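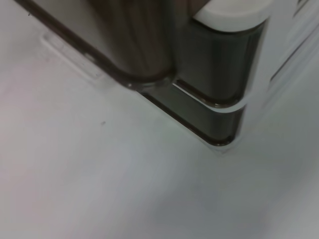
Chapter 2
Can It Do the Washing-Up Yet?

The short answer is no. The longer answer takes up this chapter and is more cheerful than you might expect, provided you are not standing at a sink when you read it.

People have been promised a mechanical housekeeper for so long that the promise has become a sort of furniture. It turns up in old magazines, usually wearing an apron. In the meantime machines have learned to weld car doors, milk cows and land aircraft in fog, and the average teaspoon is still put back in the drawer by hand. Students new to the subject tend to assume that somebody has got the order wrong. Surely the teaspoon comes first?

We shall argue that the order makes good sense once you stop ranking jobs by how clever they feel to the person doing them. Landing an aircraft feels hard and is mostly written down. Clearing a worktop feels like nothing at all, and most of it has never been written down by anyone.

By the end of the chapter you should be able to explain why a chore is harder to specify than it sounds, read a claimed success rate without being charmed by it, and tell a machine that can do a job from a machine that has done it once. You will need the vocabulary from Chapter 1, especially "grasp", "pose" and "recovery". No mathematics is used until section 2.4, and then only division.

2.1 What is a chore?

Ask a ten-year-old to tidy the kitchen and you will get an argument about what counts as tidy. The child is being annoying, but the child has also found the central problem. A chore is an instruction with most of its contents missing. "Put that away" leaves out which thing, where away is, what to move first, how hard to hold it, and what to do if away turns out to be full.

A person fills the gaps from years of living among cupboards. A machine has to be given the contents somehow, by programming, by example, or by a great many failures. None of the three is quick. For our purposes, then, a chore has these features:

It is stated in terms of a result, seldom in terms of movements.
The objects vary from one day to the next, and so do their positions.
Somebody will notice if it is done badly, and will probably mention it.

Shop-floor work sits at the other end of the scale, or used to. In a traditional plant the objects are brought to the machine, the same way up, at the same spot, for years. A bottling line at Seixas needs no opinion about what a bottle is. The bottle arrives. If it arrives lying down, an alarm sounds and a man comes over with a stick.

It is worth being fair to the man with the stick. He is the part of the system that does chores. Every automated line has a few people like him, and brochures tend to photograph the line from the side where they aren't standing.

2.2 The trouble with things

Objects were designed for people. That sounds too obvious to print, but consider what it involves. Handles suit hands. Lids come off with a twist that needs two hands working against each other. Surfaces are shiny because shoppers like shiny, and cases are smoky and see-through because a designer once thought it looked expensive.

Each of those decisions lands on the machine like a small bill. Take tinted plastic. You look at a dark translucent box and see a box. A camera close to it may be looking at the wall of the box, at what lies beyond the wall, and at the reflection of a ceiling light, all laid on top of one another and all apparently in the same place. Depth sensors that work by sending out light and timing its return are often no happier, as some of the light goes straight through and some goes off sideways to bother something else.

White objects on white surfaces bring a different bill. The edge you need is there, but it may show up only as a thin dark line, and a thin dark line can also be a shadow, a scratch or a hair. People use everything they know about objects to sort these out, and do it so fast that they deny having done anything.

Then there is getting hold of the thing. Before a gripper can close on an object it has to come down beside it, close enough to be useful and not so close that it lands on top. Look at how near the rounded fingertip is to the surface in the next picture, with a wedge of bare white between it and the grey panels of the object. A person reaching for the same object would give this part of the job no thought, and would very likely be talking about something else.

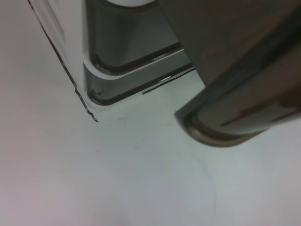 2.3 Two visits

The authors disagree about how near we are to useful household machines, so each of us has been allowed one story.

Ditte Overgaard's comes from Sondholm, where a residential home tried a wheeled machine called the Jolach for clearing tables after lunch. It was slow. It took 40 minutes over a room that two members of staff could clear while the kettle boiled. It was also patient, and it never put a fork in the pocket of its tunic. The residents took to it at once and the staff did not, mainly because it stopped dead whenever a napkin had been folded into a shape it hadn't met. One resident, formerly of the merchant navy, folded a great many napkins that month.

Overgaard came away hopeful. The machine could find cups it had never seen before and lift most of them by sensible parts. Ten years earlier it would have needed the cups painted.

Jade Hartley's comes from Lanthorpe, where a small firm packs mixed household goods into cartons. Management had asked for a robot to take over one packing bench. The supplier set up a demonstration in December, with the firm's own goods, and it went beautifully. In January the firm changed the wrapping on its best-selling item from card to film. The robot regarded the new item as a hole in the table. It packed everything else with great care around the place where the item should have gone.

Hartley came away with a notebook full of remarks by the packers, few of which can be printed in a book for schools. She does point out that the fault was mended within the week. A person spotted it, a person worked out what had changed, and a person collected fresh examples for the machine to learn from. Whether you call the result automation depends on whether you count those people, and the supplier's leaflet did not.

2.4 How good is good enough?

Suppose a machine is set to put away single items of crockery. It makes 176 attempts and 166 of them succeed. Divide one by the other and you get a little over 94 per cent, which would earn a handsome mark in most examinations.

Now picture it in your own kitchen. Ten items in that batch have not been put away. The figure does not say where they are. They may be waiting politely on the worktop, in which case you have a helpful machine and a bit of leftover work. They may be on the floor. A success rate treats a pause and a smashed gravy boat as the same event, and anyone quoting one should be asked, kindly, what the failures looked like.

You should also ask who set the items out, whether they were moved between attempts, and whether a person stepped in. A hand that straightens a cup before the machine reaches for it has done some of the chore. It is surprising how often that hand belongs to a very senior engineer.

Factories learned to ask these questions early, as a stopped line costs money by the minute. Homes have no such habit. Few families could tell you their own breakage rate, and fewer would want it published.

Before you read on

Choose one job you did today without thinking. Write it out as instructions for someone who is willing and careful but has never been in your home, and who will do precisely what the page says. Then swap with a partner and follow each other's instructions to the letter. Use plastic cups. In section 2.5 we return to your list and mark each line according to whether a present-day machine could manage it, could manage it with help, or would stop and wait for the man with the stick.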